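[Mastulo-users] Re: planner keeps picking the silly approach near the wall

From: Úna Ó Riain
To: Mastulo-users list
Last updated: February

Hi Rónán, hi all,

Sorry for the slow answer, I wanted to try a few things before I opened my mouth. Your original message, trimmed a bit:

> We have the wrist camera feeding the pose estimator, and the estimator
> feeding Mastulo, pretty much the stock setup from the Zillside branch.
> In open space it's lovely. As soon as the target is close to a big
> shiny surface the planner starts choosing approaches that come in
> nearly sideways, and about half the time it gives up with "no
> collision-free goal." I have bumped the sample limit to 2,000 and all
> that does is make it give up more slowly. Is this a planner problem or
> a perception problem? Gobnait says perception, I say planner, there
> is a cake riding on it.
>
> Rónán

I'm afraid Gobnait gets the cake. Or most of it anyway – I'd keep a slice back for the collision checker.

I went through the same thing with our cell at Trerar last month. The way I finally pinned it down was to stop looking at the paths and dump the obstacle map at the moment planning starts. You can do this with the "save world" option in the debug menu (the one Ciarán added, it's off by default). Open that in any point cloud viewer and look at the shiny surface. Ours was a mess! Where the metal is corrugated, the bright ribs come back at one depth and the gray grooves at another, and then there's a sprinkle of junk points floating well out in front of it all. Mastulo does what it's told with those. Every junk point becomes a little block, the little blocks get padded, and by the time the padding is done there's a lumpy invisible hedge standing between the gripper and the thing you want to reach. Coming in sideways is the planner being quite reasonable about the hedge.

So more samples won't help you. I'd put the limit back to 532 or whatever it was and get your cycle time back.

What did help us, in the order I'd try it:

First, turn on the neighbor filter in the map builder, and set it to 3. Any point with fewer than three neighbors in its cell gets thrown out. That killed most of the floaters on its own. Don't go much higher or you start losing thin stuff like brackets and the edges of sheet metal, and then you'll have the opposite problem and a dented bracket.

Second, if the wall never moves, don't sense it at all. Put it in the static world file as a plain box and mask that region out of the live map. I was being stubborn about this (I wanted the live map to do everything) until Jarlath Brophy pointed out that I'd spent two weeks teaching the camera to see a wall I could measure with a tape. Fair.

Third, check whether your own fingers are in the map. This one got me good. The self filter uses the arm model, and the arm model that ships with Moynihan has the old short fingers. Our linkages stick out past it, so the tips were being mapped as an obstacle that followed the camera everywhere. In one run 491 points in the map were just us. If you start planning with something blue or silver right between the fingers, you really can't tell by eye which points belong to what, so do the check with the gripper well clear of everything.

Since you asked what "close to a shiny surface" looks like for other people, this is the wrist view I've been testing on: 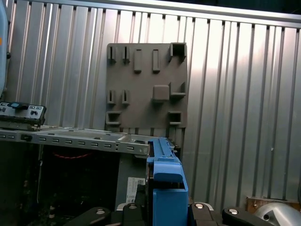

Wrist camera, blue bracket between the fingers, gray fixture panel and ribbed wall behind.

The tight grooves on that wall are the worst case I know of. The hollow square receptacles on the panel are a nice test for the neighbor filter, too – if you can still see the openings in the map after filtering, your setting is sane. If they've closed over, your cell size is too big and you should fix that before you touch anything else.

One thing I haven't solved is the perforated rail on the left there. The little slots come and go between one map and the next, and the checker flips between "fine" and "touching" for the same goal pose. Right now I inflate it by hand in the static file and feel bad about it. If anybody on the list has a better way with slotted metal I'd love to hear it.

Rónán, if you send me a saved world from one of your failed runs I'll happily look at it, mine is on the wiki if you want to compare. And let us know what kind of cake.

Cheers,
Úna

Contact the list owner | Copyright Mastulo-users contributors | Back to top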